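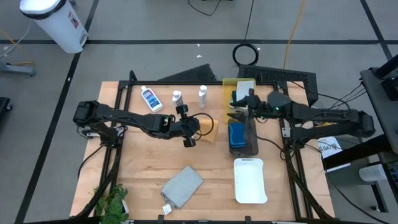
Trultport Facility Services – Cleaning Methods Team

Call for participants: experienced cleaners for our kitchen and table station

We are looking for 15 colleagues from the day and evening shifts who will help us to decide which cleaning tasks go to the robot arms and which ones stay with people. You do not need any technical knowledge. What we need is your experience with sponges, cloths, towels and bottles, and your opinion.

Since December the station is part of our training room in the Assefa building. The two arms work over a wooden table with the same kind of things that you have on your cart. Elie Issa and his technicians prepare the movements, but they have never cleaned a canteen after lunch, and we would like them to learn it from you.

What you will do
You show your usual way of wiping a table, sorting the used sponges and folding a towel. Then you watch the arms and tell us what is wrong, what is too slow and what would disturb you if you had to work next to them. You also discuss with Abla Hakim how the job descriptions should change. Some of you fear that the tray work disappears from the evening shift. This question is on the agenda and you may speak openly – your supervisor is not in the room.

Conditions
Each participant comes for 2 sessions of 2 hours. The time is paid as normal working time, with the evening supplement if it applies to you. Participation has no influence on your contract or your shift plan. Your comments are written down without your name.

Who can apply
Everybody with at least one year in cleaning or kitchen service, at Trultport or at our partner Jendance. Part-time colleagues are very welcome. If you prefer to speak Arabic or French, please write it in your application, and Issa Semaan will arrange the group for you.

How to apply
Leave a short note with your name, your site and your possible hours at the office of Hannelore Buschmann, or give it to your shift leader in a closed envelope. The sessions start at 15:00.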